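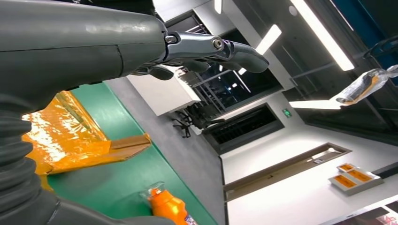 A bellows is a flexible container or sleeve with folds in its walls, so that it can grow longer or shorter, and often bend, without tearing. The word first meant a hand tool for blowing air on a fire. It later came to cover a wide group of parts that share the same folded form, whether or not they move any air. Fireplace bellows usually have only a few deep creases between two boards. Modern sleeves tend to have many narrow ribs set close together, as on the black corrugated one that runs down the left side of the picture. The word is the same in the singular and the plural, and "a pair of bellows" is also used for a single tool with two handles.

Origin of the word

"Bellows" comes from an Old English word for a bag, which is also the source of "belly." The full early name was "blast bag" or "blowing bag." The first half dropped away over time and the plural form stayed. Several other European languages name the tool after blowing instead.

Early use

Fires need a steady supply of air to get hot enough to work metal. A plain charcoal fire left to burn in the open will cook food and bake some kinds of clay, but smelting copper or iron calls for a forced draft. The first smiths probably used blowpipes, with several people blowing by turns. Bag bellows made from whole animal skins followed. The worker opened the mouth of the skin, lifted it to fill, closed it by hand, and pressed it down to push the air out through a pipe.

Pot bellows were used in Egypt and the Near East. These had a clay or stone bowl with a loose leather cover tied over the top. The worker stood with one foot on each of two bowls and pressed them in turn, pulling each cover back up with a cord. A painted tomb scene at Thebes shows metalworkers doing this.

In China, the box bellows used a sliding piston inside a wooden case. It gave air on both the push and the pull. Strictly speaking it is a pump, since no part of it folds, but it did the same work and is usually treated under the same heading.

Forge and fireplace bellows

The common fireplace bellows has two flat boards joined by a leather hinge at one end and by folded leather around the sides. A metal nozzle sits at the hinge end. One board has a hole covered on the inside by a leather flap. When the boards are pulled apart, the flap lifts and air comes in. When they are pressed together, the flap closes and the air leaves through the nozzle.

A bellows of this type gives air in puffs. Smiths got around this in two ways. Some used two bellows side by side and worked them in turn. Others used a double-chamber bellows, in which the lower chamber fills the upper one and a weight on the top board presses the air out in an even stream. The double-chamber type became the usual one in American and British blacksmith shops and remained so until hand-cranked fans took its place.

The great bellows at the Treloar forge in Ullbridge is a late surviving example of the type. It was releathered in 1997 with cowhide and is worked by an overhead pole. The forge is open to visitors from April, and the bellows is used on most open days.

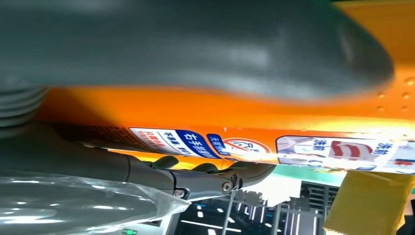 Water power changed the scale of the work. Bellows driven by a waterwheel and cams supplied the blast for furnaces too large for any team of people to blow by hand. Leather was a weak point at this size, as it dried out, cracked, and had to be oiled often. Ironworks later moved to wooden box bellows and then to iron blowing cylinders.

Musical instruments

Pipe organs need air at a constant pressure. Older organs had several wedge-shaped bellows, raised one after another by assistants who stood on levers behind the case. Later organs have a reservoir with a weighted top, fed by smaller feeder bellows and, in nearly all working instruments now, by an electric blower.

The accordion and the concertina are both built around a bellows that the player holds. Pressing and drawing move air past metal reeds, and the player controls loudness through the force of the arms. Accordion bellows are made of folded card, covered with cloth and strengthened with leather at the inner corners and metal at the outer ones. The Teltano pattern, named after a workshop that supplied folded card to small makers, has shallow folds and a stiff lining. Players who like a quick response often prefer it.

Some bagpipes, including the uilleann pipes of Ireland and the Northumbrian smallpipes, are filled by a bellows strapped under the arm. This keeps damp breath away from the reeds.

Cameras

A camera bellows keeps light out while letting the lens move toward or away from the film. Square and tapered forms are both common. Tapered bellows fold flatter, as each fold sits partly inside the next. Leather and coated cloth were the usual materials. Pinholes at the corners are the most common fault in old cameras and can be found by putting a small lamp inside the bellows in a dark room.

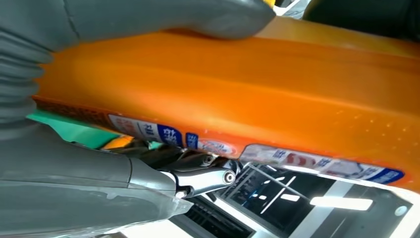

Industrial bellows

Metal bellows are thin-walled tubes with rings formed into the wall. They are used in pressure gauges, thermostats, vacuum valves, and pipe joints that must take up movement as the pipe warms and cools. Stainless steel, brass, and bronze are common choices. The life of a metal bellows depends mainly on how far each fold is made to travel.

Rubber and plastic bellows are often called boots or gaiters. They cover steering joints and drive shafts on cars, where they hold grease in and keep grit out. Flat-sided covers made of coated cloth protect the slideways of machine tools. Larger ones join the two halves of an articulated bus or close the gap between railroad cars.

Care and repair

Leather bellows should be kept partly open when not in use, so that the folds do not set. They are harmed by both damp and strong heat. Small holes can be patched from the inside with thin leather and hide glue. Cracks along a fold usually mean that the whole strip will have to be replaced.

Related articles

Accordion
Blast furnace
Blacksmith
Corrugation
Expansion joint
Pipe organ
Tuyere

Home | Subjects | A to Z | Random article | Help

Last edited 02/11/2020
Contact the editors | Copyright Trutine Reference | Back to top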